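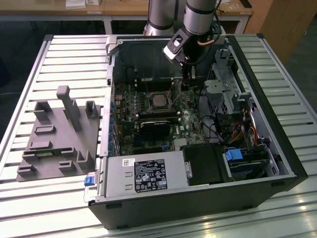

# Braço robótico de oficina partilhada aprende a desmontar computadores, sem pressa nenhuma

03/04/2025 – A oficina partilhada Akyol tem um novo membro que não paga quota, não lava a caneca e demora 16 minutos a tirar um módulo de memória. Chama-se Keto, é um braço robótico com garra, e passou o inverno a treinar a desmontagem de computadores de secretária que as empresas da zona já não querem.

O projeto é de Silvana Conceição, técnica de eletrónica, e de Ieuan Vaughan, galês instalado na cidade há tempo suficiente para se queixar do preço do café em português correto. A ideia nasceu de uma pilha de torres velhas no corredor, que os sócios contornavam de lado para chegar à casa de banho. «Ou arranjávamos maneira de as abrir depressa, ou mudávamos a casa de banho», conta Silvana. Depressa, para já, é força de expressão.

O método está assente no papel e, em parte, na bancada de perfis de alumínio. Uma pessoa tira o painel lateral e deita a torre, com o interior para cima. O braço desce sobre a placa-mãe e tenta soltar o que lhe pedem. Ao lado fica uma base cinzenta impressa em 3D, com blocos, ranhuras e postes de várias alturas, onde se pousam as placas pequenas. Vai na sexta versão. A quarta, segundo Ieuan, servia sobretudo para pousar o telemóvel.

Quem desenha as bases é Duygu Duman, que durante o dia faz maquetes para um gabinete de arquitetura e à noite discute tolerâncias com a impressora. Os postes foram ideia sua e começaram por ser todos iguais, até se perceber que o braço tinha uma relação difícil com o do canto. Encurtou-se o do canto.

A parte mais ingrata são os cabos. Um parafuso está sempre onde o deixaram; um molho de fios de alimentação cai de maneira diferente em cada caixa e tem o hábito de se meter à frente da garra. Perihan Baysal, que trata do software, batizou a rotina de afastar cabos de Atari, por ser lenta, teimosa e fazer um barulho de que os mais velhos gostam. Em 276 tentativas registadas, a rotina acertou em quase 100. Perihan considera o número animador. O vizinho de bancada, que restaura cadeiras e ouve as outras todas, pediu tampões.

Os encaixes de plástico vêm logo a seguir na lista de inimigos. Cada fabricante tem a sua opinião sobre como se prende um disco, e há patilhas que pedem um aperto de dois dedos e outras que só cedem a um palavrão. O Keto dispõe dos dedos. Para o resto, continua a haver um sócio por perto, com a mão no botão de paragem e uma chave de fendas no bolso.

Dinheiro, há pouco. O braço veio em segunda mão de uma linha de embalagem que fechou, e a Ekell, empresa local de recolha de equipamento, entrega as torres e leva as peças separadas. Sibel Keskin, responsável da Ekell, esteve na oficina no mês passado e assistiu a uma sessão completa, de pé, com o casaco vestido. «Um dos meus técnicos faz isto em menos tempo do que ele leva a pensar», disse, «mas o meu técnico pede férias em agosto.» Deixou mais 15 torres. Estão no corredor.

Até ao verão, o grupo quer que o braço retire memórias e discos sem ajuda em, pelo menos, três modelos de caixa. As fontes de alimentação ficam de fora: são pesadas, têm condensadores que merecem respeito e Silvana prefere tratar delas pessoalmente. A remoção do painel lateral também continua humana, depois de um ensaio de que restam uma mossa na parede e duas versões do sucedido.

A primeira demonstração aberta ao público está marcada para julho, na sala grande da Akyol, com entrada livre. Quem quiser pode levar um computador velho, desde que já tenha tirado de lá as fotografias. A organização recomenda também que se leve uma cadeira, e o restaurador do lado já fez saber que as aluga.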